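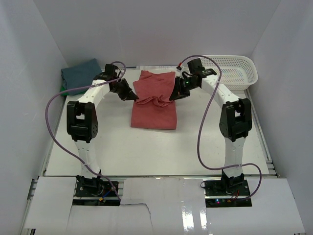

Bromwood, 2022-06-08

Review: Fendeck Party Speaker

My neighbor Lavanya Shetty swears by her Fendeck, and after hearing it through the wall all winter I figured I might as well find out what $271 buys. The box promises "stadium sound." I have been to a stadium. The bathroom line sounded better than this does at full volume.

Fine, that's a little mean. At medium volume, with a pop song that is mostly drums and shouting, the Fendeck does okay. Handclaps are crisp and the bass has some push to it. Put on anything with a real singer and a piano, though, and the voice goes thin while the low end hums along underneath like a refrigerator. I tried the three sound modes (Club, Beach, Live) and could hear a difference between two of them.

Then there's the dance light. It is supposed to follow the beat. It followed the beat of something, maybe a song in another apartment. My cousin Rocío Cabrera brought her kids over to test it and they danced to it for one chorus, then asked if they could use my phone.

The karaoke mic is the part I expected to hate, and I have to admit it held up. No squeal, decent range, and the echo can be turned off. Fengying Long did a whole power ballad from my kitchen and it never dropped out.

Battery: the company claims 7 hours. I got almost that with the light off and the volume at half, so take it however you like. The charging port is under a rubber flap that already won't stay closed.

The store at Nellcombe also had the bigger model for $575, and the clerk was very keen on it. I listened to both side by side and would not pay double for more hum.

If it drops to $200 and you mostly want the mic, go ahead. At full price I'm taking mine back, and Lavanya can keep playing hers through the wall for free.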